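Subject: Re: [uswood-floor] packing line, what changes in August

Quick one before the 2 o'clock shift, sorry for the fragments.

> Plullik arms go live on the snack line in August. Can someone
> tell us plainly what happens to the hand packers? Dadden site
> got a one page memo and then new rotas. I have 21 people asking
> me and I've got nothing for them.

OK, plainly as I can. No layoffs on the packing side through the end of the season, that's in writing from Tikkanen, I can forward it. What does change is the job. Less filling boxes, more clearing jams and checking dates and labels, and some of us on the hand grippers showing the thing how to pick up a packet. That last part is a skill and right now it's paid at the packer rate. I've raised it. Will raise it again.

Hours: Dadden went from three breaks to two when their arms came in, becuase "the line doesn't stop". We should say no to that early, before the rota is printed.

Soft packs are still the slow bit. Boxes are easy, crinkly little packets are not. You squeeze, it folds, and then the date is on the wrong side of a crease. 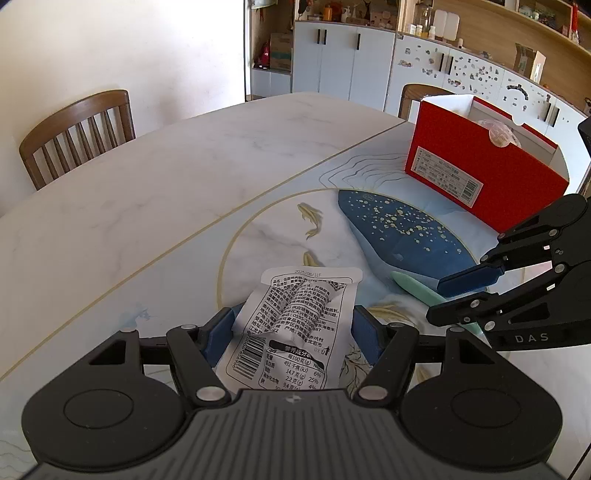
Your wrists know about it by the end of a session too. Two people have asked for shorter turns, I think everyone should get them, not just whoever complains. Target is 800 picks per shift, which was set by someone who has not done 134 of them in a row.

If you have a question for Tikkanen send it to me by noon and I'll put it on the list. No names on it unless you want yours there. Gotta run, teh bell just went

Uswood floor rep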